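Drokach five-drawer apple store: review

Posted 6 October 2018

We have two old apple trees at the bottom of the garden, and every October we end up with more fruit than we can eat. For years it went into cardboard boxes in the garage, and by Christmas most of it was only good for the compost heap. Last autumn I bought the Drokach apple store from the garden centre at Girstead and used it for a full season. We are now filling it for the second time, so this seems a good point to write it up.

What it is

The Drokach is a slatted pine cabinet on short legs with five drawers, each deep enough for a single layer of medium-sized apples. It cost me £58. It comes flat in one box, with the drawers already made up and only the cabinet to put together. There is no back panel, just two cross pieces, and the sides are open between the slats so that air can get through.

The wood is untreated. That is what you want next to food, but it does mean the cabinet needs to live under cover. Ours stands against the house wall in the garage, well away from the boiler.

Putting it together

The instructions are one sheet of drawings with no words. They are clear enough apart from the drawer runners, which can be fitted upside down. I did this on one side and had to take it apart again. The screws go into soft wood, so don't use a power driver on them. A hand screwdriver is fine and you are less likely to split the slats.

One runner had a knot where the screw hole should have been, and I drilled a new hole next to it. The finish in general is rough. I went over the drawer fronts and the inside edges with sandpaper, and I would suggest doing the same before any fruit goes in, as a splinter will puncture the skin of an apple and that one will rot first.

In use

The drawers slide well when empty and stiffly when full. Rubbing candle wax on the runners helped a good deal. They have no stops, so if you pull one all the way out you will be holding the whole weight of it. The bottom drawer is low down, and I use it for cooking apples, which I don't need to get at so often.

The fruit kept much better than it did in boxes. Our Bramleys were still firm in March. The eating apples are an early sort and don't store well in anything, and they were gone or going soft by the end of November. I check the drawers when I remember to, and taking out one bad apple is a quick job when everything is in a single layer. In a box you have to unpack the lot.

Mice did not get in, though they could have done. If you have them, line the back with wire mesh.

Compared with baskets

Before spending the money I tried keeping a batch of apples in wicker. A basket is cheaper, it can be brought into the kitchen, and most people have one already. Air moves through the weave, and you can line it with newspaper. The trouble is depth. Fruit gets piled up, the ones at the bottom are pressed, and you don't see what has gone off until you smell it.

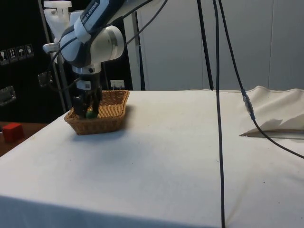 Barry Bickerstaff: We've used baskets for pears for years and had no bother, but only ever one layer in each and never with a lid. Pears need looking at every day once they start to turn, so I'd sooner have them out where I can see them. For apples I'd agree with you and go for drawers.

I think that is right about pears. I put a few in the top drawer of the Drokach last year and forgot them, and they went from hard to brown without my ever catching one ripe. This year they are staying in the kitchen.

For anything you mean to eat within a week or so, a basket is all you need. The cabinet is worth having only if you are storing fruit for months.
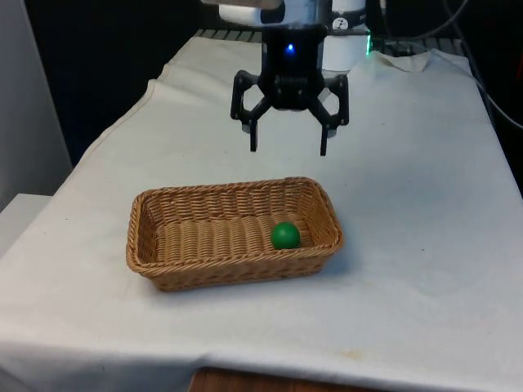

I also looked at two other stores before buying. The Oakley is a better piece of furniture, with oak-faced drawers and proper stops, and it would not look out of place in a hall. It was a good deal dearer and holds less. The Gokirer is the one that comes up first if you search online, and it had 2,317 customer reviews when I looked, mostly good. It has wire trays in place of slatted drawers. I was put off by the wire, which I thought would mark the fruit, but I haven't used one and can't say for certain.

After a year

The cabinet has stayed square. One leg has a dark patch where it stood on damp concrete, and I have since put the whole thing up on offcuts of decking. A slat on the middle drawer came loose and was glued back. The pine has gone a slightly yellower colour. At the end of the season I brushed the drawers out, wiped them with a weak vinegar solution and left them in the sun to dry.

Good points: price, air flow, easy to check the fruit, plenty of room.

Bad points: rough finish, stiff drawers, no drawer stops, poor drawing for the runners.

I would buy it again. If Drokach added stops to the drawers I would pay a bit more for it.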